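From: Bình Châu
To: prulus-users list
Subject: Re: Riltness open day in July, worth the trip?

Junaid Siddiqui wrote:
> Did anyone get to the Riltness open day? We're
> thinking of sending 2 people to the next one and
> I'd like to know what they show. Is it only slides?

Hi Junaid,

I went. There were slides first, then the hand demo, with a plastic packet and the top of an air purifier as the work area.

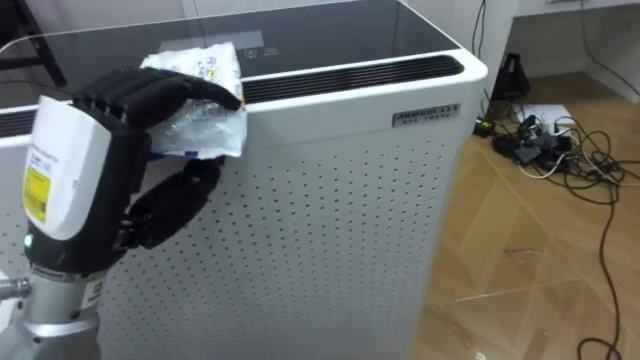

Bajwa's people ran it and took questions the whole time. I asked about thin, soft packaging, which is our problem at Pristano. They said the grip settings for film are still set by hand for each material.

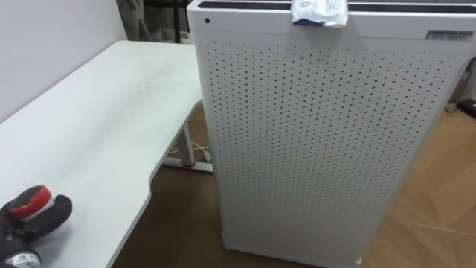

Entry was 80 dollars and included lunch. The training package is 785 on top of that, and I wouldn't pay for it yet — the manual covers most of the same ground.

If you send people, two things to pass on:

1. Ask to see the open-hand pose up close before the talk starts. It gets crowded later.
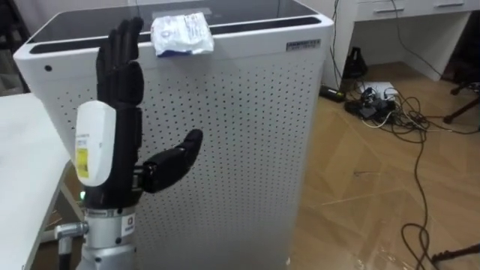 2. Bring your own packaging samples. They told me they will try them if you ask in the morning.

I can send you my notes.

Bình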